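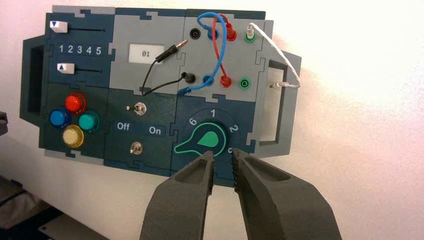 Skip to content
Home Projects Data Build log Contact
Search this site

# Brundlow: a task board and some recordings of it being poked

Brundlow is the task board we put together in the shared workshop on the Hudosville side of the canal, plus the recordings that came out of it. If you came for a polished benchmark, the door is on your left. If you want a pile of wrist camera footage from a board built on evenings and weekends, read on.

Current release: 29/09/2026. The next one is planned for October, a word used here with some optimism.

## What's in it

- 1244 episodes, one folder each
- wrist camera video, joint states and gripper opening for each episode
- a one-line text instruction, typed by whoever was at the keyboard
- `notes.txt`, where present, which is mostly grumbling

A failed attempt stays in. Look at the `outcome` field before you train on anything, or you will end up with a policy that imitates Igor before coffee.

## The board

The panels lock together along jigsaw edges, so a section can be swapped without taking the whole thing apart. That was Zubaida Butt's idea, and it has saved us more time than anything the rest of us thought of. The parts you can give a robot to do:

- sliders, upper and lower, with a 1 to 5 scale between them
- push buttons in red, blue, yellow and teal
- toggle switches, with Off and On labels
- a rotary dial with numbered positions
- banana sockets and leads in assorted colors
- a small display

The display has its own opinions. Treat it as scenery unless the episode's instruction mentions it.

## Two ways of placing it

We recorded with the board upright against the wall (`pose: wall`) and lying on the table (`pose: flat`). In `flat` episodes the angle was left to whoever put it down, which we now call domain randomization. Don't assume the edges line up with the table.

Toggles were a pain in both poses. The levers are small and the fingertips are not, and from the wrist camera the fingers cover the very thing you want to see. Clive Tunstall spent most of a weekend on approach angles and came back with two he liked -- the script still uses both.
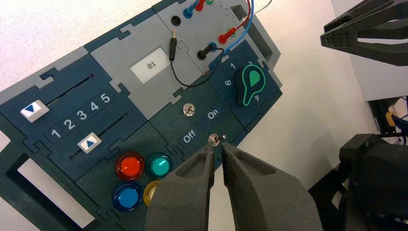 *Board flat on the table, fingers either side of a toggle switch. Lever toward On.*

## Labels

`toggle_state` records where the lever points, `off` or `on`. It says nothing about whether any current got anywhere. `slider_pos` is rounded to the nearest printed number, and `dial_pos` is read from the pointer. If the pointer sat between numbers, Mojtaba Ebrahimi made the call, and his calls are final because he owns the label script.

Cables are not labeled beyond which color goes in which socket. We tried tracking their shape. We no longer discuss it.

## Loading

Run `clotow unpack` in the top folder. Clotow is Ettore Russo's loader and needs nothing exotic. It reads 10 episodes at a time by default; raise that if your machine has the memory. On the workshop PC, asking for 200 produces a noise from the fan and then silence.

## Known problems

- Early `flat` episodes have the gripper opening logged backwards. `fix_grip.py` flips it. Run it once. Running it twice does what you'd expect.
- Joint states lag the video slightly in long episodes.
- Yellow button presses are underrepresented. Igor Krawczyk wrote the task picker and says it's random.
- Instructions mix "switch," "toggle" and "flip thing." We left them alone.

## Using it

Do what you like with the data, and name Brundlow if you publish. Bug reports go in the tracker under the Châu tag, named after the old server, which we keep meaning to rename. Panel drawings are in `/panels`; check the tab clearance on your own printer before you commit to a full set.

We use cookies to remember your settings. Accept Decline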